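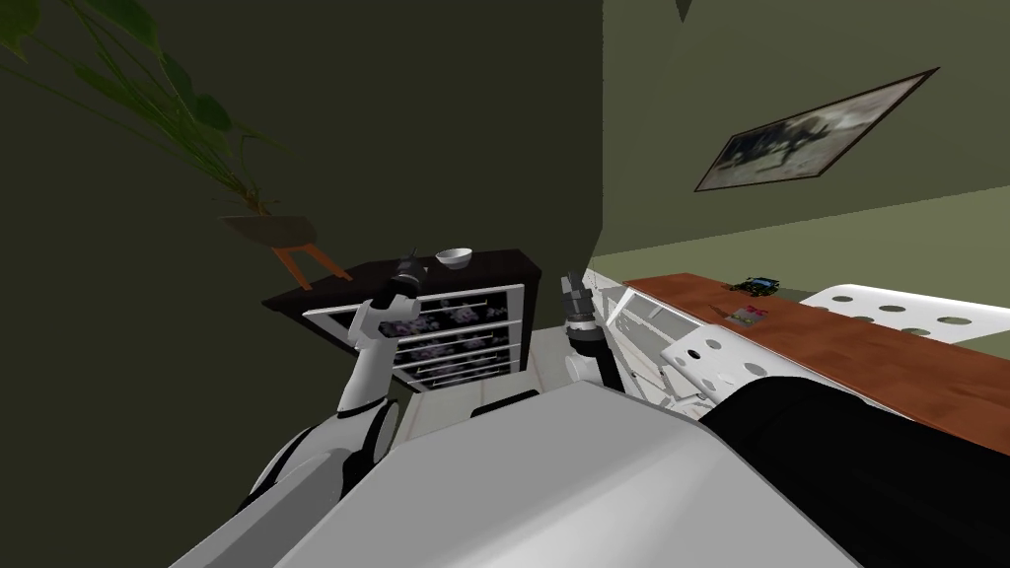 Handout 5: Reading Color Claims in Home and Workplace Design

Course notes, spring term. Please read before the March session and bring a pencil copy of the worksheet.

1. What the claims say

Pick up any paint brochure and you will find that green is calming, blue helps you think, red makes you hungry and yellow cheers you up. These lines have been repeated so often that people take them as settled. They are not settled. Most of them rest on small studies, on studies of colored paper or screens, or on no study at all.

The Lecomte leaflet in your reading pack is a fair sample. It says that workers in green rooms "report 10 percent less stress." Less than whom? Less than they reported before the walls were painted, or less than people in some other room? The leaflet doesn't say. It doesn't say how stress was measured either, and it was printed by a company that sells paint.

2. Three things that get mixed up

Hue is what we usually mean by color: green, blue, red. Lightness is how pale or dark it is. Saturation is how strong or grayish it is. A dark olive and a light sage are both green, and a person could easily like one and hate the other. So when a study says "green," your first question should be which green.

Many older studies changed all three at once. They put one group in a strong red room and the other in a pale blue one, then gave hue the credit. That can't be worked out from the results, however confident the summary sounds.

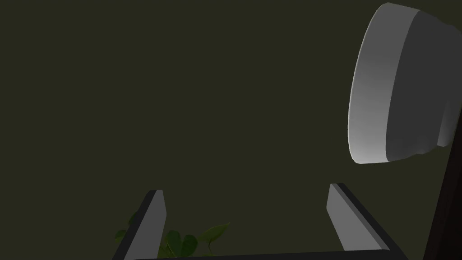 Fig. 1. Dark olive green behind a pale grey rounded form.

3. The Jillholm office study

We will spend most of the session on this one. Jillholm had 200 office staff, 100 in repainted rooms and 100 in rooms left alone. After 5 weeks the repainted group scored higher on a mood survey.

Problems to look for:

The repainted rooms were also cleaned and got new lamps. The staff knew they were in a study. Nobody checked mood again later in the year - new paint is new for only so long. The people in the repainted rooms had asked to be moved there.

Any one of these could produce the result without the color doing anything.

4. What would convince me

A plain test would hold lightness and saturation steady and change hue only. Rooms would be assigned by lot, the lighting kept the same, and the measure chosen before the data came in. The Flulldale team tried this and found a difference too small to tell from chance. Their paper is cited far less than Jillholm's.

Note that a weak result doesn't prove color has no effect. It means I wouldn't repaint a hospital on the strength of it.

5. For next time

Find one color claim in a store, a magazine or a website. Write down the exact words, who is making the claim, and what they would have to show to back it up. One page is enough. Then read the Setley chapter on lighting, skipping the section on mood charts - we will get to those later, and they are worse.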